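Module 4 handout: Reviewing a commercial hand kit
Applied Robotics, second-year option
Prepared by Annunziata Sartori. Lab sessions run by Khurram Lodhi.
Version of 18 Apr 2025
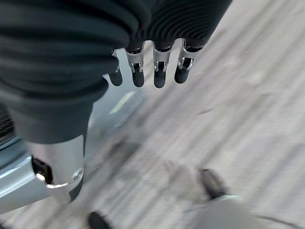
The product under review in this module is the Sarance hand kit, sold by Narkalia as an add-on for arms that already have a working wrist joint. Students should read the supplier's manual, sections 2 to 5, before the first lab. The notes below cover what the manual leaves out and the points on which the written review will be marked.

4.1 What is in the kit

The kit is sold in two forms. The basic form contains the hand, a wrist adapter, the controller board and one set of fingertips. The full form adds a ribbed fabric sleeve, a wrist camera, a spare set of fingertips and a licence for the Cirillo control software. The department holds the full form. Prices are not discussed here, as they depend on the support contract; a quotation is in the module folder.

The fingertips are black rubber over metal finger segments. They are treated as consumables. Narkalia gives a service life of 3000 grasps per set under its own test conditions, which use dry, smooth objects. Expect less with cardboard or rough plastic, and record the figure you obtain. A fingertip should be changed when the surface is glazed or when it can be turned by hand on its mount.

4.2 The sleeve

The sleeve keeps dust and loose fibres out of the wrist and protects the wiring where the hand bends. It also adds a small resisting torque at the ends of the wrist's travel. The supplier's model ignores this. In our tests the effect was small near the middle of the range and large enough to matter close to the limits, where the folds are pressed together.

Two consequences for the lab:

Calibrate with the sleeve fitted. A calibration made on the bare wrist should not be carried over.

Check the lower edge of the sleeve after every change of fingertips. If it has ridden up, the folds bunch at the wrist and the position error grows.

4.3 Wrist camera

The camera looks along the hand towards the fingertips. This gives a good view of the final approach and a poor view of anything behind the palm. Part of the picture is always taken up by the hand and the sleeve, and the software must mask these areas before it looks for objects. Cirillo supplies a fixed mask, which is adequate when the wrist is straight. For bent positions the mask has to be recalculated from the joint angles — see the worked example in the lab folder.

Motion blur is the other limit. During a fast sweep the background smears along the direction of travel while the fingers, which move with the camera, stay fairly sharp. A feature detector run on such a frame will return mostly points on the hand itself. Reject these frames or slow the arm. Bright metal surfaces on the hand also produce highlights that shift with the lighting, and these can pass for edges.

Polished parts should be wiped with a dry cloth only. Do not apply tape or matt spray to them, as the kit is returned to Narkalia for inspection in May.

4.4 Controller and logging

The board logs joint position, motor current and a time stamp. The default logging rate is 100 samples per second, which is enough for grasp trials but too slow for contact detection. Logs are stored on the board for 672 hours and then overwritten. Copy them to the group directory at the end of each session.

Motor current is used as a stand-in for grip force. It includes friction in the joints, so a finger closing on nothing still shows a reading. Take a free-air trace first and subtract it. The trace should be repeated whenever the sleeve or fingertips have been disturbed.

4.5 Comparison product

The review must compare the kit with one other product. Most groups use the Rekside two-jaw gripper, which is already mounted in the lab. It is simpler, has fewer parts to wear out and needs no sleeve. It cannot adapt to uneven shapes. Compare the two on the same objects, with the same approach speed and the same lighting.

4.6 Written review

Each group submits one report of no more than 6 pages, excluding plots. It should state the task the kit was judged against, the test conditions, the results with their spread, and a recommendation to buy, hire or reject. Statements taken from the supplier's literature must be marked as such — a claim you did not test is not a result. Report failed grasps in full, including those caused by operator error.

Questions about access to the arm go to Khurram Lodhi. Questions about marking go to Annunziata Sartori.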